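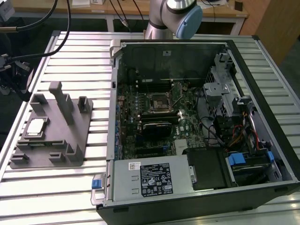
I've come round to the view that old office computers are the best thing you can give a teenager, and I don't mean switched on. I mean on their side with the panel off and a screwdriver nearby.

My niece is thirteen and has never seen the inside of anything she owns. Her phone is glued shut. Her laptop, a Travex her mum paid far too much for, needs a special bit to undo the screws and (so the shop told me) a heat gun after that! Compare that with a boring grey-and-black tower out of some accounts department. The parts you're meant to pull are bright blue, so you go for the blue bits first and you're hardly ever wrong. Someone sat down and thought about the poor soul who'd be changing a hard drive at ten past five in December, and I find that rather moving.

My friend Joana Rebelo thinks I'm being sentimental and that these things drink electricity. Fair enough, they do. But I'd still take a machine that lets you in over one that's 8 millimetres thinner, and I'd like the people who design laptops to spend an afternoon with one of these before they reach for the glue again.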